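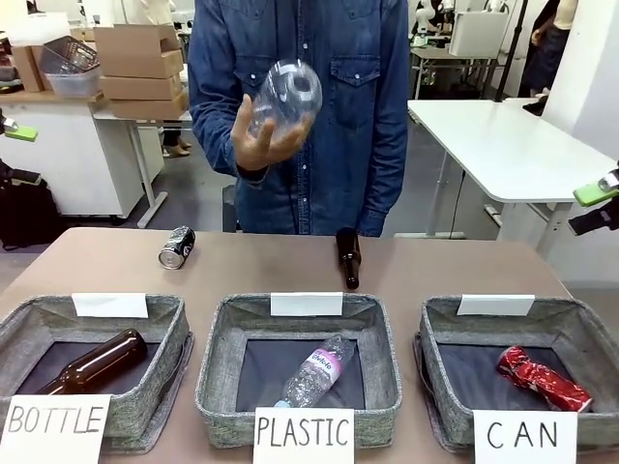

I put off sorting our recyclables properly for years. Everything went into one big bag under the sink, and then somebody (me) stood in the garage picking through it with sticky fingers. What finally fixed it was fabric baskets, the square kind you'd slide into a cube shelf, one for each material, all in a row.

A few things I've picked up along the way:

**Label the front, and label it big.** My first labels were tiny, and my kids sailed right past them. Now it's thick white card and capital letters. Mine say BOTTLE, PLASTIC and CAN. BOTTLE means glass at our house, and yes, I've had the argument about plastic bottles more than once! If you're starting fresh, write GLASS and save yourself the trouble.

**Rinse, then drain upside down.** Fabric hates drips. I stand everything neck-down in the dish rack after supper and sort it around 8 the next morning, with my coffee. My friend Érica skips the draining and lines her baskets with old grocery bags, which works too, but then you've got bags to wash.

**Sort on a table.** I used to do it bent over the floor and my back let me know. Baskets along the near edge, the unsorted stuff behind them, and you just reach and drop. It takes me 5 minutes, tops.

**Lay glass down gently.** On its side, never tossed. Soft baskets are quieter than plastic tubs, but two bottles will still chip each other if you lob them in. I stop at 8 in a basket because after that the handles start to complain (and so do I, on the stairs).

**Leave the cans whole until you've checked.** Some places won't take crushed ones for the deposit. I flattened a whole summer's worth once and had to haul them back home. My neighbor Josué thought this was hilarious.

**Washing the baskets:** if yours have a stiff board in the bottom, pull it out first. Cool water, a squirt of dish soap, a soft brush, and dry them in the shade. I do mine in August when they'll dry in an afternoon. Soda spills come out easily, but old beer smell needs baking soda left in overnight.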